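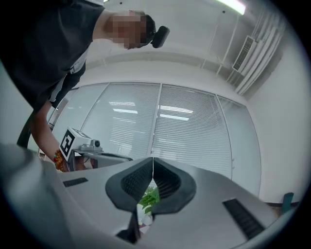 Orange, red and teal beads on a bracelet.

Home | Kitchen | Laundry | Workshop | Ask Us

Looking After Beaded Bracelets at Home
By Keegan Hollis
January 2025

Print this page | E-mail this page

Most beaded bracelets wear out at the cord. Elastic stretches a little every time it goes over the hand, and soap and hand cream shorten its life. A few habits will get you more wear out of one.

Roll it on, don't pull. Bunch your fingers together and roll the bracelet over the knuckles. Pulling it open with one finger puts all the strain on one spot, usually right beside the knot.

Take it off for wet jobs. Dishwater, bleach and oven cleaner are all hard on cord, and some painted beads will lose their color. Put a saucer on the windowsill, away from the drain, and use it every time.

Cleaning. For glass or plastic beads, wipe with a soft cloth dipped in lukewarm water and a drop of dish soap. Wipe again with plain water and lay the bracelet flat on a towel overnight. Do not soak it. Wood, shell and bone beads get a dry cloth only — if they look dull, rub in a very small amount of mineral oil and buff it off after 20 minutes.

Sticky residue from sunscreen comes off with a cotton swab and a little rubbing alcohol. Try one bead near the knot first. Keep the alcohol away from painted finishes.

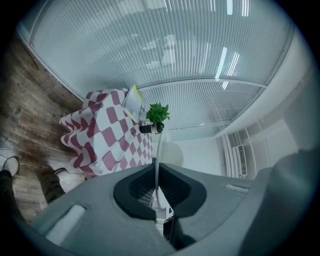 Storage matters more than people think. Bracelets left hanging on a hook stretch under their own weight, so lay them flat in a shallow box or a drawer. Keep them out of direct sun, and keep glass beads apart from metal ones, which scratch them.

Check the cord every couple of months. Look for gaps between beads that were not there before, fuzz near the knot, or a cord that has gone pale and flat. Any of these means it is time to restring.

Restringing takes 40 minutes the first time and much less after that. Tape one end of the new cord to the table. Move the beads across one at a time so the pattern stays in order. Stretch the new elastic gently a few times before you tie it, or it will go slack within a week. Tie a surgeon's knot, add a dot of jewelry glue, and let it dry before trimming. Leave a tail of 1/8 inch and tuck it inside the nearest bead.

Pei-shan Mak wrote in to say she strings hers on doubled cord. It works well if the bead holes are wide enough.

Print this page | E-mail this page

Recent in Household:
Untangling a Fine Chain
Getting Candle Wax Off a Tablecloth
11 Uses for an Old Toothbrush
When to Replace a Cutting Board
Drawer Liners That Stay Put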